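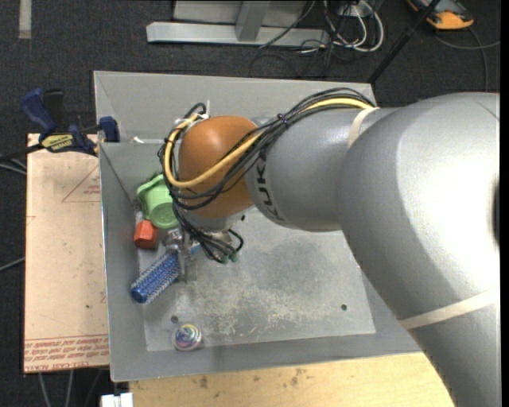
**To:** Club secretaries and race contacts
**From:** Race Office, Kiltinden Cycling Association
**Subject:** Re: Closing date and start order for the Kiltinden hill series

Dear all,

Thank you for the replies received so far. Several clubs have raised the same points as the message quoted below, and the Race Office is therefore answering on the list so that everyone works from the same information.

> We have read the notice on the hill series and would be grateful for clarification on three matters.
>
> First, the notice gives a limit of 100 riders per round, but the entry form still shows the old figure. Which is correct?
>
> Secondly, our members would like to know if the Skostitz round will use the full climb. The road above the upper car park was closed for resurfacing in spring and we have heard different accounts of when it will open.
>
> Finally, may junior riders who missed the first round still be counted in the overall standings?
>
> With kind regards,
> Asen Wheelers, race section

**Rider limit.** The limit is 100 riders per round, in all categories together. The entry form has been corrected. Clubs holding printed copies of the earlier form may continue to use them, but the figure shown there no longer applies. Once the limit is reached, further entries will be placed on a reserve list in order of receipt. Reserves will be informed by e-mail on the evening before the race and should not travel without confirmation.

**Skostitz round.** The full climb will be used. The district roads department has confirmed in writing that the upper section will be open to traffic before the race. The course gains 472 metres from the bridge to the finish line, as in previous years. The new surface ends a short distance before the last bend, and there is a noticeable edge where it meets the old road. It will be marked with paint and a marshal will stand there, but riders are asked to look at it during their warm-up. Descending riders must stay behind the lead car until the road is declared clear – this was not respected by everyone last season, and the commissaires have been instructed to apply the time penalty without a prior warning.

**Junior standings.** The overall classification is decided on the best four results from 7 rounds. A junior who missed the first round is therefore still eligible, provided that a season licence was held on the date of each round counted. Day licences do not score. This applies equally to the women's and veterans' categories.

Two further items were not raised in the message above but have come up by telephone.

The Mockus round has a new start area. The school yard is not available this summer, and sign-on will take place in the sports hall on the opposite side of the river. Parking there is limited to some 190 vehicles, including those of the residents, and clubs are requested to share cars or minibuses where they can. Team vehicles may not stop on the bridge at any time.

Race numbers will be issued once and kept for the whole series. A lost number can be replaced at sign-on against a small fee. Numbers from last year are not valid, even where the figure happens to be the same.

Entries for the remaining rounds close at the end of July. Late entries will be accepted on the day only if places remain, and at the higher rate printed in the regulations. Clubs entering more than one rider are asked to send a single list with licence numbers and dates of birth, as incomplete lists will be returned.

Please direct questions on individual entries to the Race Office and not to this list.

Yours faithfully,

Race Office
Kiltinden Cycling Association
July 2018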